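Notebook, cell 2, April
Entry started 14:10, finished after the second restart

Fault: arm stopped on following error, joint 4, during the mixed-goods pick run. Third time in this batch. The previous two were cleared and not written up, so I am putting all three here.

Set-up as per the Lindska work sheet: household goods on the carpeted surface, folding screen behind, two-finger gripper, no change to the camera mounting. Controller is on the Magagula build we have used all month. Speed override at full. Payload set to the gripper only, with nothing added for the held object. I come back to that below.

What the log shows. The arm went to the pre-grasp pose normally and started down. At 291 mm into the descent the wrist current began to climb, well before the planned contact height. The threshold for a soft stop is 600 mA over baseline. It crossed that, and no soft stop was issued. The current went on to 2,250 mA over baseline, at which point the drive itself tripped on following error and the brakes dropped. So the protection that ended the move was the drive's, and the one we wrote for the purpose did nothing.

I pressed the e-stop after the trip, out of habit. It made no difference to the outcome and it did cost us the last part of the trace, as the logger shares the supply. Do not do this again. If the arm is already braked and hands are clear, save the trace first.

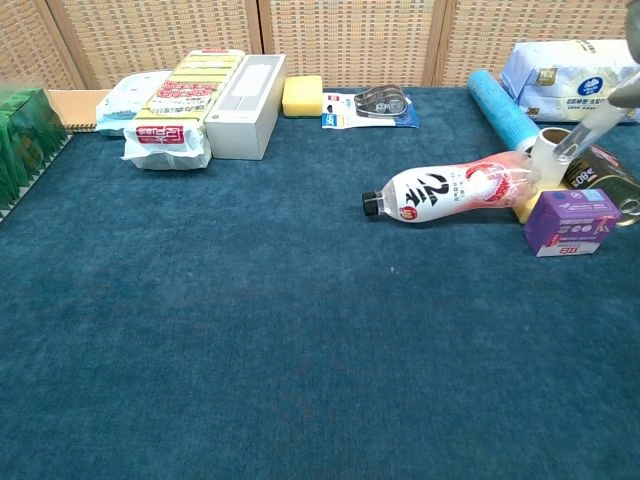
Cell 2, goods on the carpet, arm in from the upper right.

The right-hand side is where all three trips happened. The items there are close together: bottle on its side against the cream roll, the can tipped over behind the roll, the small purple box in front of the can. The left of the back row has given no trouble at all, including the soft packages, which I had expected to be worse.

Checked so far:

1. Gripper mounting bolts. All tight, witness marks lined up.
2. Joint 4 by hand with the brake released. Smooth over the full travel, no notch, no noise.
3. Cable bundle at the wrist. Slight rub on the sleeve near the second clip, conductors not exposed. Re-tied with more slack. I do not think it is the cause, but it would have become one.
4. Table height against the planner's value. Carpet reads higher than the bare table by the thickness of the pile, as expected. The offset was in the file and was being used.
5. Soft-stop task. Running, but see next.

The soft-stop task reads the filtered current, and the filter window had been left at 15 samples from the conveyor work. On the conveyor the contacts were slow and this was fine. On a fast descent the average lags far enough behind that the drive gets there first. Replayed the saved part of the trace through the filter offline: with the old window the task would have fired after the drive trip, and with a window of three samples it fires well ahead. That explains the missing stop. It does not explain the early rise in current.

For the early rise I have two candidates. One is the payload setting. With nothing entered for the held object, the gravity model is wrong whenever the gripper is carrying, and a long item held at an angle puts a moment on the wrist that the model knows nothing of. The other is that the approach path is planned for the fingers alone, so anything sticking out below them can touch a neighbour before the planner thinks contact is possible. The second fits the location of the trips better. The first ought to show up on the left side too, and it has not. I have no force data to settle it – the Gedach sensor is still out for calibration.

Dirceu Pacheco looked at the traces and prefers the second explanation as well. He also pointed out that the clearance check takes its object list once, at the start of the run, so if something rolls or is nudged during a pick the list is out of date for every pick that follows. Confirmed in the code. It goes on the list as a separate fault.

Changed today:

Filter window reduced to three samples. Speed override held at 40 per cent for descents only. Logger moved to the unswitched supply, so an e-stop no longer cuts the trace. Fault-clear now asks for initials and one line of text.

Not changed: payload setting, clearance check, object list. I want one more trip with a complete trace before touching these, otherwise we shall not know which of them mattered.

Restarted at 16:35. First restart refused, brake feedback on joint 4 missing. Connector not fully home after the cable work, my doing. Reseated it, second restart normal. Ran the left half of the goods without a stop. Right half not attempted.

To do before the next run:

Ask Dundeck for the brake wear figure for joint 4. Three hard stops in one batch is more than I am happy with and the manual gives no limit.
Add the held item to the clearance model, even as a plain cylinder, but leave it switched off for now.
Nobody inside the floor line during descents on the right side until the soft stop has been seen to fire on the real arm. The offline replay does not count for this.

Cell left braked, drive power off, tag on the isolator.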